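7. Fault: Finger Does Not Release Cloth

Applies to Clorstead hand-held gripper pairs used for garment folding. Revised Nov 26, 2019 after a left unit stayed closed on a shirt when the operator let go of the trigger.
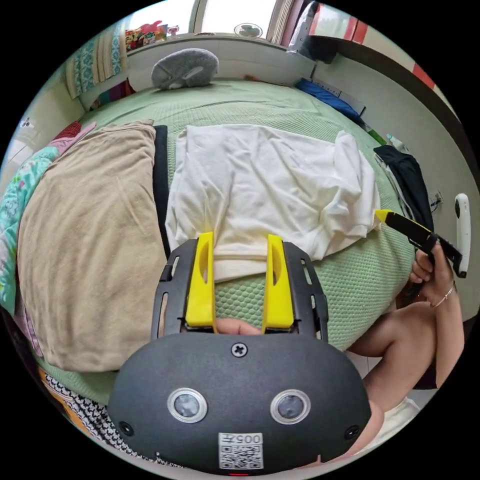
Grondmont Field Support, Hand Tools Group

Fault code 301 means the finger position does not match the trigger position. Stop work when it shows.

CAUTION: Do not pull the cloth free by force. A loaded finger can snap open and pinch the hand.

1. Hold both grippers still over the bed.
2. Release both triggers and wait 7 seconds.
3. If the fingers stay closed, switch off the affected unit.
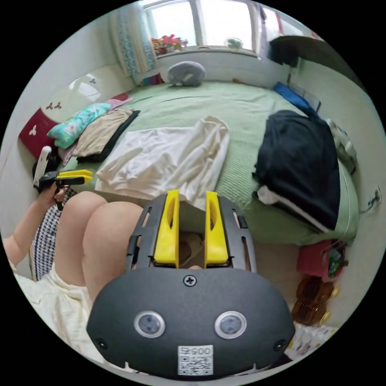

4. Put the other unit down, clear of the garments.
5. Turn the release screw a quarter turn left. Ease the cloth out toward the finger tips.
6. Check the rails for lint and loose thread.

Note: Keep fingertips out of the space between the finger bases during steps 5 and 6.

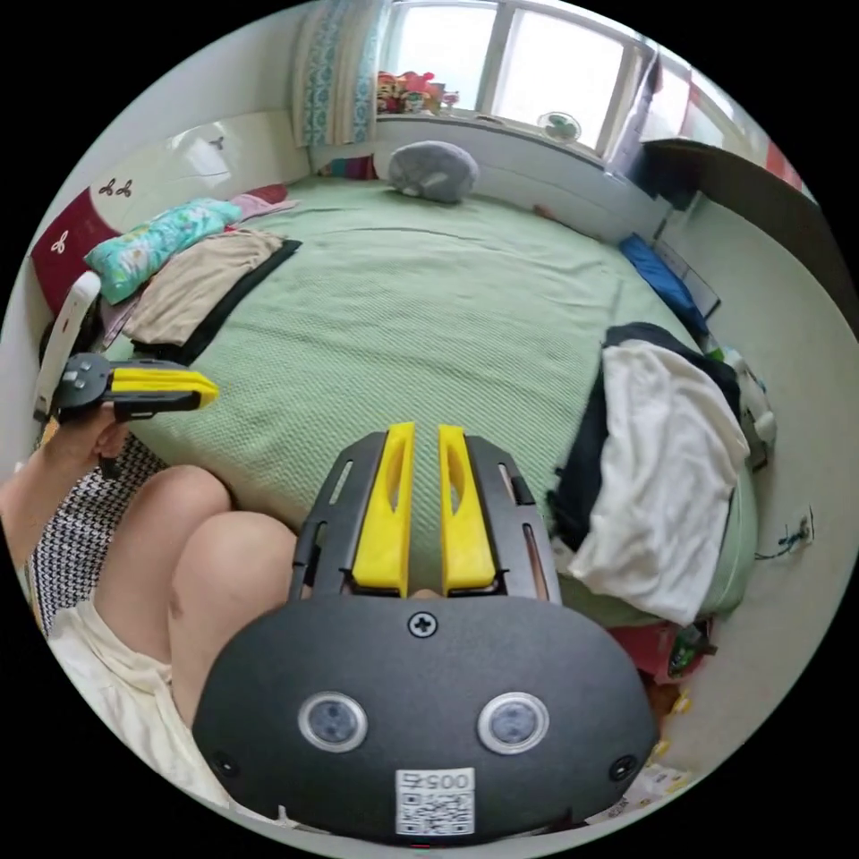

7. Switch the unit on. Open and close the fingers on nothing, then on a single layer of cotton.
8. If code 301 returns, tag the unit and send it to the Brustard service desk with form 39.

Left and right units are calibrated separately. Do not swap finger sets between them.
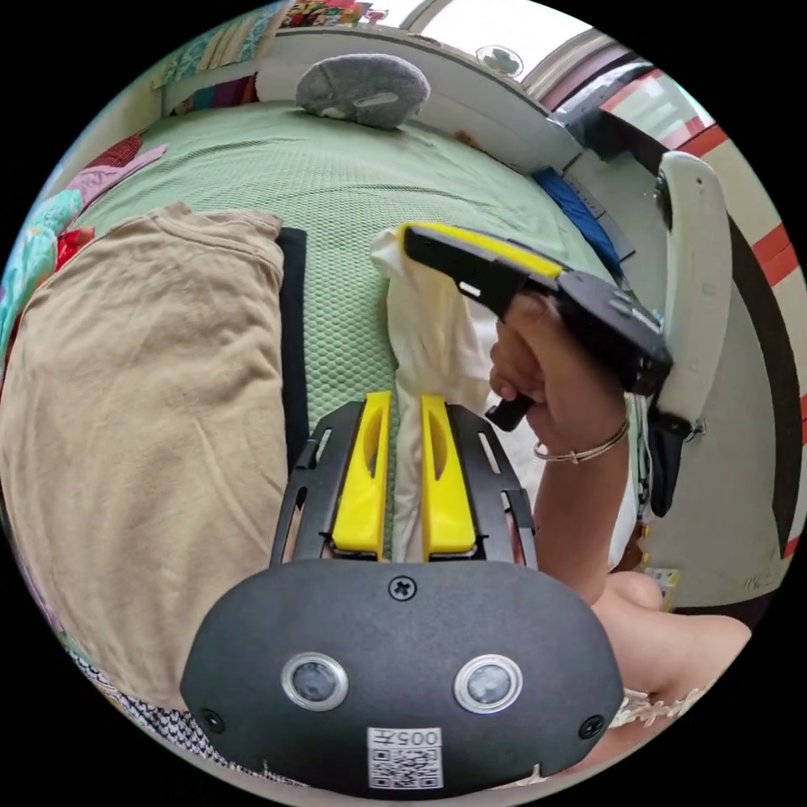
Finger springs are due for replacement at 2,000 cycles. Record the cycle count and unit label in the fault log before shipping.

Fault log contact: Loretta Ostrowski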